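Visit to the Sarkari kitchenware showroom, Plisthorpe

Posted 25 March 2022

I went up to Plisthorpe for the trade open day at Sarkari, who supply tableware and small kitchen goods to cafes, school kitchens and church halls. I buy for a lunch club at Anirley which seats 30 on a full day, and our plates and cutlery are a mixture of four or five old sets. I wanted to handle the stock before ordering anything.

The showroom is on the first floor above the warehouse, a ten-minute walk from the station and uphill most of the way. There is a goods lift, but visitors use the stairs. Coats go on a rail by the door and you are given a price list and a pencil.

Sumathi Naidu took our group round. She started in the warehouse, where the plates are kept in crates of 24 and cannot be split. Bowls are the same. Spoons and chopsticks come in bigger boxes, and the smallest order for either is 400 pieces if you want the trade price. That is more than we would use in years, so I asked about sharing an order with another club. She said this was fine as long as it went to one address on one invoice.

Seconds are sold from a cage near the loading door. Most had a speck in the glaze or a foot that was not quite level. I put a few on the floor to test them and two rocked. The rest would have done us perfectly well, but the price was not much below that of the firsts.

Upstairs the goods are laid out on counters, as they might be in a working kitchen, and you can pick things up. The Chantharasri range is mostly plain white with pale blue pieces to go with it. I liked the weight of the bowls. The oval plates were larger than I expected and I doubt they would fit our racks, which were made for round ones. I had forgotten to measure the racks before leaving home.

I spent longest over the serving counter. We keep our cutlery in drawers at Anirley and people queue behind whoever is looking for a spoon. A caddy with chopsticks standing at one end, napkins in the next part along and the spoons hung on the front would sort that out, and it could be carried to the sink when it needs washing. I wrote down two of them.

Lids are sold separately from pans. I asked whether they would fit pans bought elsewhere and was told to bring the pan in, or send the width across the rim. Glass lids cost a little more than the all-steel ones.

Tea was served at three in the packing room. The next open day is in November. I sent off our order the following morning: one crate of bowls, one of round plates and the two caddies. The spoons will wait until I have spoken to the other club.
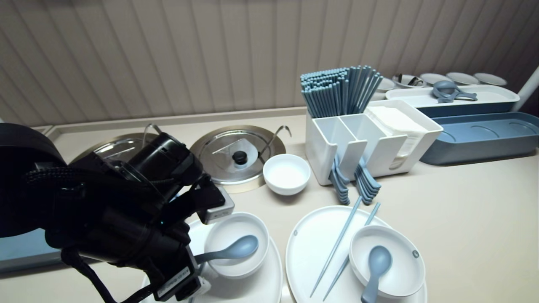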